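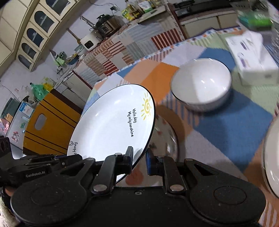

Plate with the yellow sun. "Hello,day", "My only sunshine".

2023-11-13

Up before the alarm. Read the overnight log from the Ntuli bore field over breakfast and found the dissolved oxygen trace flat from midnight on, which on that probe means fouling. Sent Dexter a message to pull it and clean the membrane before he touched anything else. He had already left the depot.

Manganese result for the Trerkico dead-end main came through from Forkum mid-morning. Total 470 micrograms per litre, dissolved fraction a small part of it. So the bulk of it is particulate, and the source is old deposit lifting off the pipe wall. The bore itself has been steady all season. I had leaned towards the bore last week and wrote as much in this diary, so I note here that I was wrong.

Sequence as I now understand it. The valve at the reservoir end was operated for the hydrant replacement. Flow in the dead-end main reversed for a period we can't pin down, the pressure logger on that leg being out for calibration. Reversal at any decent velocity will strip a soft manganese oxide layer. Colour complaints started the same evening and clustered at the low end, where the line has had no proper flush in years. Yaryna has the complaint register and will plot it against the pipe ages tomorrow.

Went through the chain of custody sheets with Precious after morning tea. One bottle in the batch, number 2253, was acidified in the field before filtration. That makes its dissolved figure worthless, as the acid will have taken particulate into solution. The total still stands. Precious wanted to delete the row. I asked her to leave it in with a qualifier code, and to put the reason in the comments field in words a person could follow in five years. She did it properly. We will resample the point.

Other results in the batch, for my own reference: iron low, turbidity up at the same taps as the manganese, pH where it always is, free chlorine residual poor at the far end. The residual bothers me more than the colour does. Oxide sediment exerts a chlorine demand, and at the end of a long main in warm weather there is not much residual to spare. E. coli not detected at any tap. Heterotrophic plate counts not back yet.

Call with Frauke Weidemann at lunch about the notification. Her draft said the water was "discoloured but safe". I objected to the second half. We had one round of metals results and an incomplete set of micro, and the people most sensitive to manganese are bottle-fed infants, who get more water for their body weight than anybody else in the house. She asked what I would sign. I said: use an alternative supply for infant formula until we advise otherwise, don't boil the water to deal with the colour because boiling concentrates metals, run a cold tap before drawing drinking water, keep whites out of the wash. She accepted the first two immediately and argued over the third on the grounds that running every tap in the street would drag more sediment down from the main. A fair point. Took it out.

The notice goes to 71 properties. It went up on the web page by mid-afternoon and the letterbox run is being done tonight. Ariel has the formula households flagged from the phone calls and is arranging bottled water for them first.

Flushing plan. I want unidirectional flushing from the clean end, closing side valves as we go, with a target velocity high enough to scour the pipe. Conventional flushing from open hydrants will only shuffle the deposit from one leg to the next. Dexter's worry is the hydrant at the bottom of the hill and where the discharge goes. The table drain there runs to the creek. We need dechlorination on the outlet and something to settle the solids, and the contractor's Flukik diffuser is on another job until Thursday week by his account, so I have asked whether Ntuli can lend theirs. No answer by knock-off.

Worked out the volumes by hand after the spreadsheet gave me something silly. I had the internal diameter in as nominal. Cement lining takes a fair bit off the bore on the older ductile pipe and the velocity goes up accordingly, so the pump-down on the reservoir is less than I first told the operators. Rang them back with the corrected figure. The spreadsheet now has a separate column for lining thickness.

Stopped at the far-end sampling tap on the way home, mostly to look at it. First draw tea-coloured, with fine black specks that settled in the bottle while I filled in the sheet. Free chlorine on the pocket meter only just above its reporting limit. Repeated it with a fresh cell and got the same. A man from the house opposite came over and asked if it would stain his new shower screen. I told him it could, and to wipe it down before it dried.

Dinner late, leftover rice and an egg. Didn't finish the monthly compliance table. Phone charging in the kitchen in case the plate counts come in early.

For tomorrow:
Resample for bottle 2253, filter first, acid second.
Pressure logger back on the dead-end leg before any valve is moved.
Ask Forkum for the digestion blank, not supplied with the report.
Yaryna's plot.
Ring Ntuli again about the diffuser.
Draft a line for the operations manual on valve rate of opening. The present wording is "slowly".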